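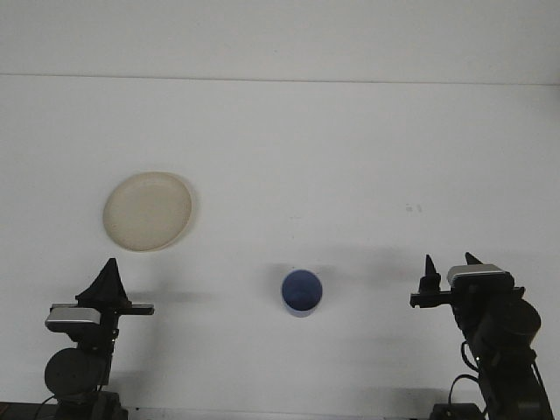
Does a low-cost two-finger gripper need a force sensor to handle a cup?
For light, rigid cups on a flat table, motor current is usually enough, provided the controller reads it quickly and the closing speed is kept low.

That was the working assumption when we compared two gripper controllers, the Brilier and the Skov, at the Dekico workshop in Dorkden. Both drive the same pair of arms and read the same wrist cameras. The task was deliberately small: put a cup on a plate, take it off, set it down.

The Brilier closes at a fixed speed and stops when current passes a limit. Setup took 20 minutes. The Skov lowers its speed near contact and estimates finger position between encoder readings, which helps with thin rims but adds 4 settings that have to be tuned together. The manual covers two of them.
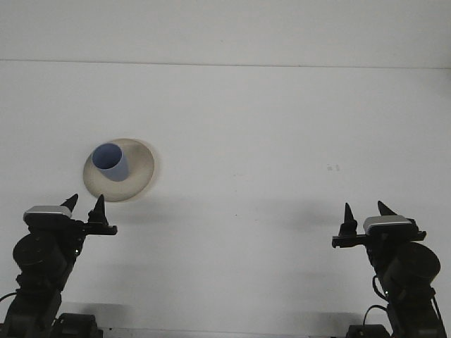 Cup on plate, both grippers clear.

We logged 1,162 attempts, divided evenly between the controllers. With the cup upright, differences were small. The Brilier was quicker to close, and the Skov shifted the cup less at first contact. Release mattered more than grip. A finger that opens unevenly drags the cup sideways, and a raised plate rim leaves little room for that.

A cup on its side is a harder test. The body is tapered, so the fingers need to meet it square to its axis - a small error in wrist angle and it rolls.
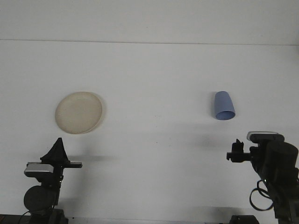
The Skov coped better with such errors once its contact speed was turned down, at a cost of about 2 seconds per cycle. The Brilier needed a better angle from the camera side before it closed. Raising its current limit did not help.

For upright pick and place, the Brilier is the simpler choice. Shops that expect tipped or rolling parts should budget tuning time for the Skov, and should recheck the wrist camera calibration before blaming either controller.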